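Homau Packaging Rule for Small Parcels Takes Effect at Kusadico

Saturday, February 11, 2023

Kusadico, the regional parcel carrier, has begun applying a revised acceptance standard to small corrugated boxes handed in at its counters. The standard, developed with the testing firm Homau, covers board condition, flap closure, tape width and internal fill. It applies to domestic parcels of up to 20 pounds. Heavier parcels continue under the existing freight terms.

The carrier published the text in January and gave business senders until this week to adjust their packing lines. Private senders are covered from the same date, though counter staff may accept a parcel that fails on tape alone if the sender agrees to have it retaped on the spot.

Under the previous terms, a box was accepted if it was "adequately closed and suited to its contents." Claims handlers found the wording hard to apply. A box that arrived with a split seam could be blamed on weak board, poor taping or rough handling, and the terms gave no method for separating the three. The revised text replaces the phrase with a short set of checks that can be made at the counter without tools.

The first check concerns the board. Single-wall corrugated board is accepted for the full weight range, provided the flutes have not been crushed along the vertical corners. Most of a box's stacking strength comes from those corners, and a crease running across one of them lowers the load it can carry even when the panels on either side look sound. Boxes with a crease across a vertical corner are now refused.

The second check concerns moisture. Board that feels soft or shows a tide line is refused regardless of how well it has been taped. Corrugated board takes up water from humid air as well as from direct wetting, and it does not fully regain its stiffness after drying. Senders who store flat boxes in garages or basements are advised to keep them off the floor and to bring them indoors a day before packing.

Closure is the third check, and the one most likely to affect private senders. The center seam on both top and bottom must be covered by one continuous strip of pressure-sensitive or water-activated tape, extending at least 2 inches over each end panel. Masking tape, cellophane tape and string are not accepted. Interlocking the four flaps without tape is not accepted either – the method puts a permanent bend in each flap and leaves a gap at the center.

The fourth check is fill. The contents must not shift when the box is tilted gently to either side, and the top panel must not sink under light hand pressure. The text does not specify a fill material. Crumpled paper, molded pulp and air pillows are all permitted. Loose fill is permitted only inside a closed inner bag.

"Most of the damage claims we reviewed involved a box that was too large for what was in it," said Fernanda Antunes, who led the review of the terms at Kusadico. "The item moves, the top caves in, and then the tape lets go. A stronger box would not have changed much. A smaller box, or more paper, would have."

Homau ran the supporting tests at its site in Pornumska. Sample boxes were packed with a fixed weight and put through 6 drops each: one on the base, one on the top, two on side panels, one on a bottom edge and one on a corner. Two groups of 40 boxes were compared. The first was made up of new boxes and the second of boxes that had already made one trip through the network. Both groups were packed and taped to the same instructions.

According to the test summary, the reused boxes performed close to the new ones when their corners were intact, and failures in that group were concentrated in boxes with earlier corner damage. The revised terms therefore place no limit on how many times a box may be used. The decision rests on condition at the time of acceptance. Old labels and barcodes must be removed or fully covered, as sorting equipment may otherwise read the wrong one.
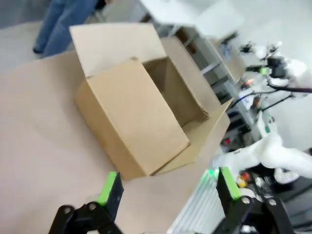 Wear to the flaps is treated separately from wear to the load-bearing panels. Flaps are opened, folded back and pulled at more than any other part of a box, and surface scuffing on them is disregarded. Edge damage is judged by its length and by where it falls. A small nick in the top edge of a side panel, like the one toward the left corner of this otherwise usable box, is acceptable if the tear does not run down into the panel and the flaps still meet when closed. A tear that reaches a corner is grounds for refusal, and so is a flap that has separated along its score line. Tape may be used to close the box but not to rebuild it, and a box with a detached flap taped back on will be returned to the sender.

Business senders with a collection contract will be assessed by sampling. Drivers will not inspect parcels at pickup. Checks will be made at the Hadgu sorting center, where parcels that fail will be photographed, held and reported to the sender by the end of the working day. The sender may collect a held parcel or pay for repacking. Fees for repacking are listed in the tariff schedule and have not changed.

Claims filed for parcels accepted before the new terms came into force will be handled under the old wording. For parcels accepted since, the counter receipt carries a line confirming that the checks were made. Kusadico states that this line will be taken as proof that the packaging was satisfactory at handover, which removes one of the more common reasons for a disputed claim. It does not cover items that require special packing, such as glass, ceramics and liquids – these remain subject to a separate section of the terms.

Printed copies of the checks are available at all counters. A version for packing lines, with fold and tape diagrams, can be requested from the carrier's business desk. The terms are due for review after one year of operation.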